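November
Checked by Zeeshan Rana

Pet toy check, utility counter. Tray wiped and rinsed before use – OK.

Rope: pull both ends, trim any strand over 16 mm. OK.
Plush: squeeze seams, tug the loop. Watch, one seam thin.

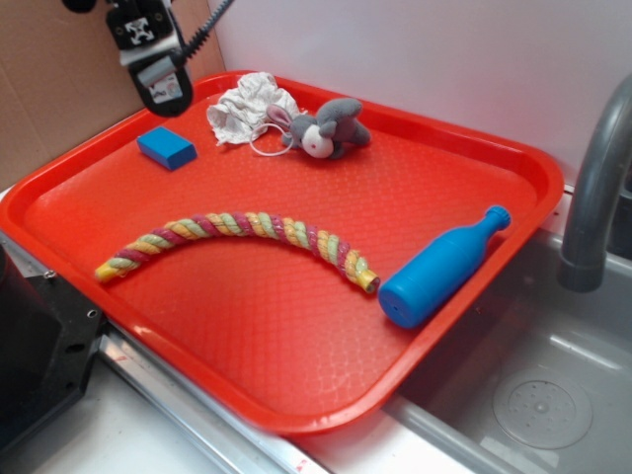
Rope, plush, cloth and sponge on the red-orange tray.

Cloth: replace if torn. OK.
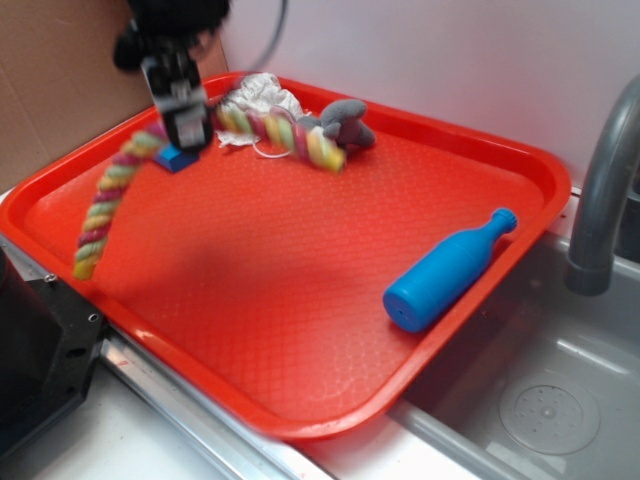 How often should the rope be replaced?
Every 30 days, sooner if a strand comes loose.

Bottle: press sides, feel for cracks. OK.
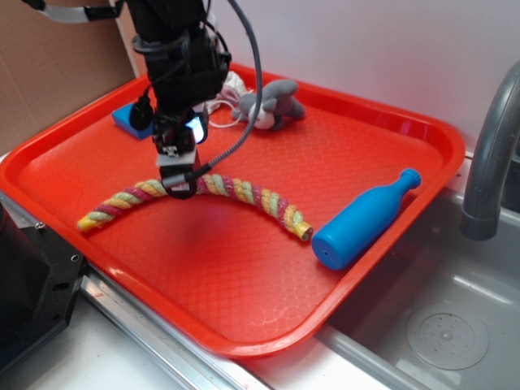 Storage bin 18 still needs a lid. Drahomíra Hrubý has the order. Look into the small hole in the base of the blue bottle at each check – grit can collect there.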